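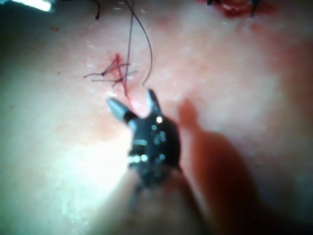
Glare and loss of surface detail on suture practice pads

Posted by Jeanie Baxter in Skills Laboratories and Simulation, 13th December

Our department maintains soft tissue pads for instruction in stitching with robotic instruments, and we are revising the written guidance issued to trainees before their first session. The section on lighting has proved difficult to settle. Trainees are asked to judge the spacing and depth of each stitch by eye, and this becomes unreliable where the pad reflects the light strongly. On the pale pink pad shown, the lower left is very nearly white, while the right side remains a deep rose and carries the broad shadow of the instrument. The small cluster of stitches lies toward the upper left, and the open jaws are directed at it. I would be grateful for advice on two matters. First, should the pad be treated or replaced in order to reduce the shine, or should the light be adjusted? Second, is it advisable to require that all early stitches be placed within a marked area of the pad? We have 35 trainees in the coming intake and would prefer to apply a single rule to all of them. Our current pads are supplied by Tarnunberg.

3 replies

Semple

The light should be addressed before the pad. In our laboratory the following procedure is completed at the start of each teaching block.

Place the pad in its tray and secure the corners. Bring the instrument to the position in which the trainee will work, with the jaws open. Lower the light level in small steps until the surface texture can be seen across the whole working area. If a bright patch remains, tilt the tray slightly and look again. Record the setting on the station card so that the next instructor does not have to repeat the work.

We do not recommend powder or any matte coating. We tested a powder in July and withdrew it within 2 sessions. It collected in the needle holes and made the pad drag against the thread, and cleaning the instrument jaws afterward took up teaching time that had been set aside for knot practice.

With regard to shadow, I would advise against attempting to remove it entirely. A trainee who is learning to approach a surface can use the shadow of the jaws as a guide to their height. Our instructors draw attention to it during the first exercise, in which the jaws are brought close to the pad without touching it.

On your second matter, a marked area is worthwhile for early sessions. We draw a rectangle with a surgical skin marker and move it to a fresh part of the pad when the surface begins to tear. The rectangle should be drawn after the light has been set.

Rudeo

Same problem at our site. We changed pads and it made very little difference. Please check whether yours are being wiped with anything oily before storage.

Jullico

I concur with the procedure given by Semple, with one reservation. Tilting the tray alters the angle at which the needle enters the tissue, and trainees assessed on a tilted pad may find a level one unfamiliar. Where tilting cannot be avoided, the assessment should be conducted at the same angle as the practice sessions, and the angle should be entered on the assessment form.

Jeanie Baxter

Thank you for these responses. The station card will be adopted, and the draft guidance will be amended to state that coatings are not permitted. I will ask our stores section which wipes are in use and will post their reply under this heading.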